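共同住宅ゼリムステッド 設備と備品の打ち合わせ 議事録

日付：2025年1月16日
場所：一階の集会室
出席：Maham Shaikh(進行)、Ysaline Bouvier(記録)、二階と三階の住人の方々
欠席の連絡：Van den Broek様(書面で意見をいただきました)

1. 前回の議事録の確認
前回の記録について、倉庫の鍵の番号が間違っているという指摘がありました。正しい番号は717です。ほかに訂正はなく、承認されました。

2. 電池で動く器具の点検
Shaikhさんから、共用部と各部屋にある電池式の器具の点検について報告がありました。冬に入ってから「電池が切れているのに気がつかなかった」という連絡が続いたため、使っていないものも含めて一度集め、ふたを開けて中を見ることにしたものです。
点検の手順は次のとおりに決まりました。まず外側のふたをずらし、電池を取り出します。電池が固くて指で取れないときは、平たい先の細い工具を電池の端に入れて、少しずつ持ち上げます。強く押すと中の金属の板が曲がりますので、急がないでください。細い電線があるものは、電線に工具を当てないように注意します。
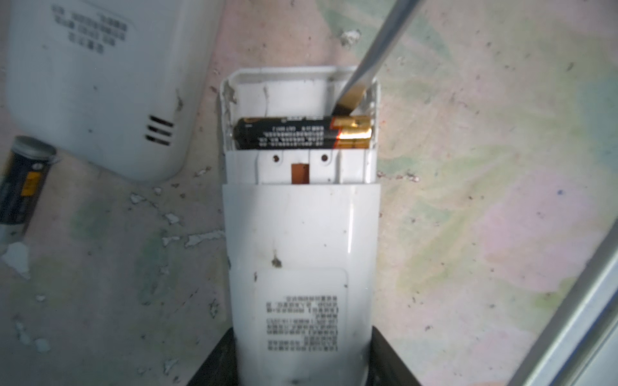
取り出した電池は、本体と一緒に戻さないで、別の箱に入れることになりました。新しい電池を入れるのは、ふたの内側と外側のほこりをふいた後です。水でぬらした布は使わず、かわいた布か、やわらかいブラシを使います。茶色い汚れが落ちない場合は、無理にこすらないで、そのまま記録の紙に書いてください。
三階の方から、ふたの文字が読めなくなったものはどうするか、という質問がありました。型番が分からない器具は捨てないで、次の会議まで倉庫の棚に置くことにしました。
また、古い電池と新しい電池を混ぜて使わないことを、もう一度みなさんにお知らせします。

3. 電池の購入
Grorerの店とHudiaの店の値段を比べました。Grorerは一本295円で、配達があります。Hudiaは少し安いですが、自分で取りに行く必要があります。Van den Broek様の書面には、配達のある店がよいという意見が書いてありました。話し合いの結果、今回はGrorerで15本を注文します。足りない場合は、Shaikhさんが追加で買います。費用は共益費から出します。

4. 作業の場所
集会室の机で作業をすると、細かいほこりが食事のときに残るという意見がありました。床で作業をしたい人は、床のペンキがはがれている所がありますので、終わった後に必ずほうきで掃いてください。はがれた所の塗り直しは6月に予定していますが、業者はまだ決まっていません。Bouvierが見積もりを2社に頼みます。
工具は使った人が倉庫の引き出しに戻します。細いドライバーが前に一度なくなりましたので、借りるときは名前を書くことになりました。

5. その他
使い終わった電池の回収箱は、玄関の横から倉庫の中に移します。箱に入れる前に、電池の両端にテープをはってください。テープは箱の横に置いておきます。
二階の廊下の電灯が暗いという話も出ましたが、時間がなくなったため、次回に話します。

決まったことと担当
電池の注文：Shaikh
記録の紙の用意、床の見積もり：Bouvier
回収箱の移動：二階の方々

次回の日にちは、後で掲示板に書きます。
記録：Ysaline Bouvier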